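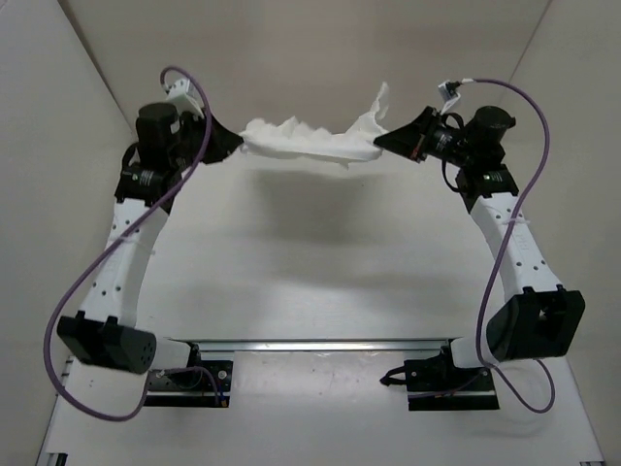 Farkden bimanual cloth set: data card and equipment notes

Version 2. Maintained by Ashwin Thomas.

Contents
114 episodes of two-arm cloth handling. 103 are marked usable in index.csv, the others stay in the folder "hold".

Equipment plan
One station is in use now. We plan to buy the second in January from Trestia, same arm pair, same booth with white walls. Teixeira also sent a quote, but the delivery is 9 weeks and spare grippers are priced separately.

Please budget for cables and one spare wrist motor per station. These were missing in our first request to Donach and we had to ask again.

Open points
Table size for station two
Who pays the shipping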